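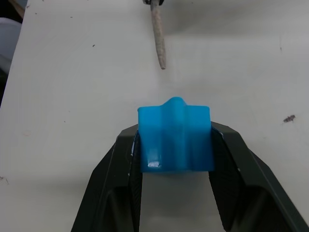
## What we learned from letting the arm mess up

I promised last time that I'd get back to you on the grip correction work, and I finally have something to show for it! If you've been following along, you know our Grundix arm was pretty good at picking things up and pretty bad at noticing when it had picked them up crooked. It would close its fingers, decide that was that, and carry on with whatever came next.

So we tried a different way of teaching it. The old demos were all clean ones, where the person driving the arm got a nice square grip on the first go. For the new batch (we call it Tinaswood, after the street our old lab was on) we asked people to start from a bad grip on purpose and then fix it. Corner too high, block twisted, one finger way ahead of the other, that kind of thing. The blue block got most of the attention. It has a ridge down the middle and grooves on either side, so there's plenty for the fingers to get wrong.

We ended up with 414 demos, which took a lot longer than I'd planned, mostly because our best drivers kept getting a good grip by accident and having to start over. Then we trained two versions of the same policy. One saw only clean demos, the other saw a mix of clean and messy, with the total kept the same so it was a fair fight.

We ran 100 trials for each, all starting from an awkward grip. The mixed version fixed itself far more often. I'm holding the full numbers for the write-up, but the gap was big enough that I reran the whole thing on the Sandberg setup across the hall, because I didn't trust it. Same story over there, with a slightly smaller gap.

A few things I'm still chewing on:

- Lighting matters more than I'd like. Glossy spots on a block seem to throw the policy off, and dimming the lamp helped.
- The mixed version is slower. It hesitates before it lifts, even when the grip is fine — I've seen it sit there for 8 seconds doing nothing useful.
- We only tried 6 shapes. Soft stuff squishes and forgives you a little, so I don't want to promise anything about hard parts yet.

The hesitation is what I'm working on now. My guess is that the messy demos all have a pause in them, right where the driver stops to look, and the policy picked up the pause along with the fix. I'm trimming those out and training again this week.

If you want the code, the training scripts are in the Omitz folder, along with my notes on how to set up the bad starts (they're rough, sorry, but they work). And if you've tried something like this with a different gripper, please write back! I'd love to know whether yours hesitates too.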